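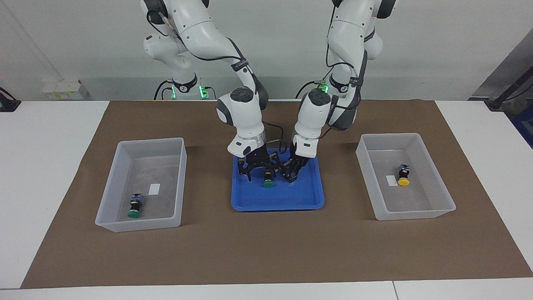
Progress report: workbench and sorting area
Prepared by Estela Montecinos for Farah Chong
Period ending January

Work done

The main bench is set up and in daily use. We kept the white table from the old room and laid a brown work mat over it. The Miketti bench we had asked for was out of stock, and the quote for a substitute came in $200 over the allowance, so we did not go ahead with it.

Sorting is now done in a shallow blue plastic tray with a raised rim, placed at the front of the mat. Small parts used to roll off the bench and a fair bit of time went into looking for them. The rim has mostly fixed that. The rounded corners are also easier to wipe out than the square bins we had before.

Cleaning supplies were changed to Clenix in the second week. The earlier product left a film on the mat and marks showed up under the lights. The changeover cost nothing extra as the old stock was nearly finished.

Small parts order

The order of 200 mixed fasteners from Sepúlveda arrived complete. Labels on 2 of the bags did not match the packing slip. They have been relabelled and the supplier has been told.

Delays

The Sonex shelving has not been delivered. The latest advice is a further 3 weeks. Until it turns up, spare trays are being stored in the hallway cupboard, where they are awkward to get at and have to be put back before lock-up.

Spending

Furniture is under budget with the Miketti bench cancelled. Consumables are on budget. Freight is slightly over after the Sepúlveda order was sent in separate parcels. I have asked for the next one to be held and sent together.

Next period

Fit the shelving and move the spare trays out of the hallway.
Label the shelves by part type and colour.
Order a second brown mat so the first can be taken up and washed.
Write up the sorting steps on a single page for new starters.

Decision needed

Please confirm whether the unspent furniture money can be moved to freight and storage. I would like an answer before the shelving is invoiced.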